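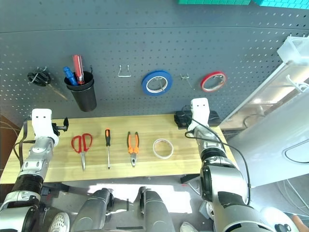
August, bench notes, pegboard

Started on the pegboard at 1305, after the Clernow order went out. Gray board stays where it is. I only moved hooks and decided what hangs and what lives in the drawer.

Hanging so far: black-handled scissors on the left, then the cup with the blue and red screwdrivers, then the two tapes, blue and red. There are free hooks between the cup and the red tape. I want to leave at least one free until we know where the pliers go.

On the table, still without a place: red-handled scissors, the orange and black screwdriver, the pliers with the matching colors, one roll of tape. Handles to the back so they can be picked up from the board side without turning them around.

Toàn Giáp wants both pairs of scissors hung. I'd keep the red ones for paper and put them in drawer 4 — they were dull last month from cutting strapping. Not settled.

Pliers: tried them on a plain hook earlier and they slid off when the drawer was shut hard. A wider U might hold them. Zaden has a pack of 15 in the catalog, part 444, but we need two at most. Ask Lại if they have odd ones left over.

The long screwdriver can probably share the cup. Check that it doesn't tip.

To do: outline each tool on the board in paint pen once the places are fixed. Wipe down the table first. Label the drawer.

Stopped after about an hour.

Recent entries
Drawer 4, contents and labels
Wuner vise, new jaw pads
Tape stock, what to reorder
Clernow order, packing notes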